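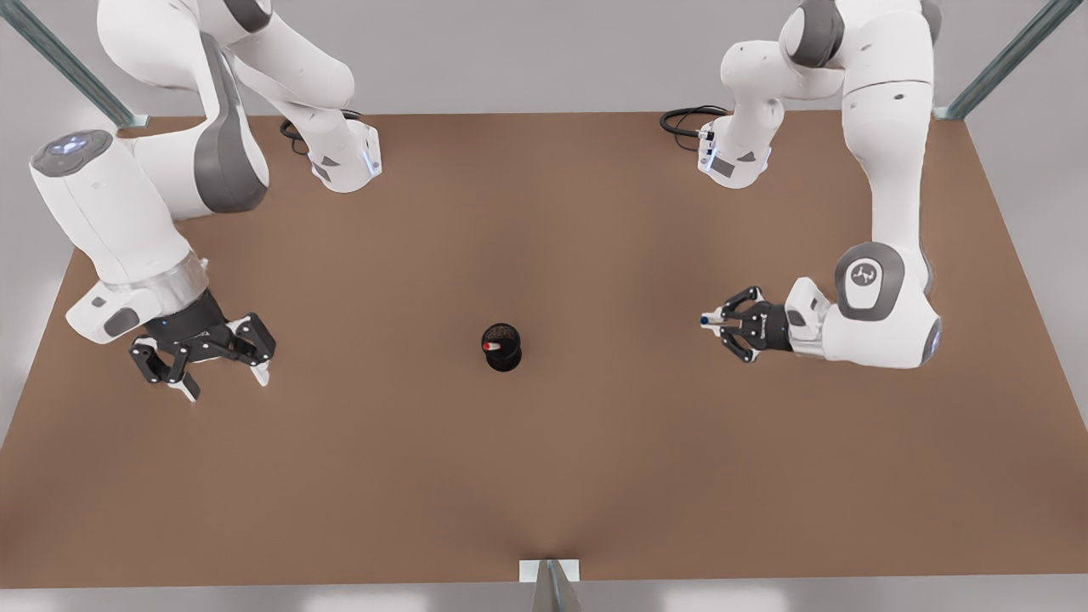

*A small black cup on a big brown tabletop.*

Sunday, April 11, 2021

So I finally made it to the open day at Gamberg, the coffee roaster out past the rail yard in Jandale! I'd had it on my list since October, when they canceled the last one, and I drove out early (too early, the gate was still locked) and sat in the car eating a bagel until they let us in.

They take you around in small groups. We started in the green coffee store, which smells nothing like coffee. It's more like hay, or a barn after rain, and the sacks are stacked way higher than I am. Our guide let us stick our hands into an open one and I could've stayed there all morning. Raw beans are so hard! I bit one, which I don't recommend.

Then the roasting room, and wow, it's loud. The big drum is called Hamel, after the street where they had their first shop, and it's older than I am. A batch takes 11 minutes on the setting they showed us, and they pull a little scoop out over and over to check the color. When the beans start to crack it sounds like popcorn in the next room. They had it at 244 degrees Celsius for the dark roast, and the guy standing next to me spent ages converting that to Fahrenheit on his phone and missed the drop. It's the best part, too. The whole batch comes pouring out into the cooling tray, smoking and spinning, and everybody leans in.

The tasting was a bit of a letdown, I have to say. We got 3 coffees and the line was long, so mine were lukewarm by the time I got to slurp them. (You're supposed to slurp. Loudly. I'm bad at it.) The middle one tasted like orange peel and I went back for more. The dark one was just dark to me, but the couple behind me loved it, so what do I know.

The shop was packed with almost 100 people by noon, and they'd run out of the small bags, so I came home with a giant one I'll be drinking until summer. Parking is free but muddy, so wear boots. And bring cash for the cinnamon rolls, the card reader quit on them twice while I was waiting. They're doing another open day in the fall and I've already put my name down.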